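Seed swap season is my favorite part of September

I came home from the Lirnum seed swap with my pockets full of envelopes and I have been grinning ever since. If you have never been to one, picture a church hall full of folding tables, everybody's kitchen jars lined up in rows, and people who will talk to you for half an hour about one bean. I love it so much!

My big find was a paste tomato called Londoño (at least that's what the envelope says, in very careful handwriting, with the little squiggle over the n). The person who brought it has been saving it for years, and the fruit on the table was long and pointy and nearly all flesh. I got twelve seeds. I also picked up a striped pole bean, a lettuce that is supposed to stand up to heat, and way too much dill. I don't even have room for dill. I took it anyway.

I brought my Daston peppers to share, and they went fast. Those are the small orange ones I grew along the garage wall this summer, the ones I wouldn't shut up about in July. They have all the flavor of a hot pepper and just a tiny bit of bite, so even my kids eat them raw. I'd packed up to 1000 seeds and figured I would be carrying most of them back to the car. Nope! I left with one envelope, and that was the one I'd set aside for myself.

A few people asked how I dry mine, so let me put it all in one place. Peppers are about the easiest thing you can save. Let the fruit go fully ripe on the plant, even a little wrinkly. Cut it open, flick the seeds out with your thumb (gloves for the hot ones, please, I have learned this twice), and spread them in one layer. Give them a stir every day. After two weeks or so they should snap when you bend them. If they bend and stay bent, leave them alone for a few more days.

Tomatoes take more fuss. I squeeze the seeds and jelly into a glass with a splash of water and let it sit for 3 days on the porch, where the smell can't bother anyone. Then I pour off the gunk, rinse what sank to the bottom, and spread those out too. Don't use paper towels! The seeds glue themselves on and you'll be picking off fuzz until Christmas. A coffee filter works, and so does a plate, and so does any shallow tray with a smooth floor.
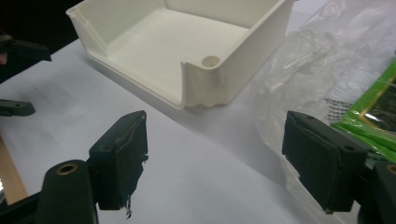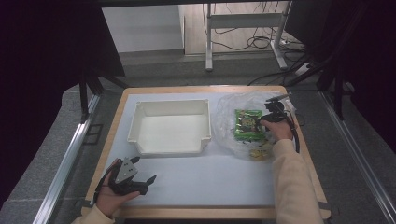
White tray with low sides, on a pale tabletop.

Beans can mostly take care of themselves. I leave the pods on the vine until they rattle, then pull the whole plant and hang it in the shed. The kids do the shelling, and I pay them in popcorn. We got 353 good beans off one short row, and I only know that because my youngest wanted to count them. It took her a whole afternoon and she was so proud.

Now, labels. Write the label before you spread the seeds, and keep it with them the whole way from plate to envelope. I lost a wonderful squash in spring by trusting my memory, and I'm still a little sad about it. Mine get the name, the year, and one thing I want to remember, like "tall, needs a real stake" or "deer left it alone."

Once everything is good and dry it all goes into paper envelopes, and the envelopes go into a big jar in the coldest closet we have. The onion seed gets used up the next spring. The peppers I've had sprout happily after 4 years, though they were slow about it and I'd nearly given up on the pot.

The next swap is over in Mediteo, same idea but with more flowers, and I already have zinnias and marigolds drying on top of the fridge for it. I'm hoping somebody brings sweet peas. If you're going and you have a purple one with a good strong smell, please find me, I'll be the one hauling around a tote bag of dill.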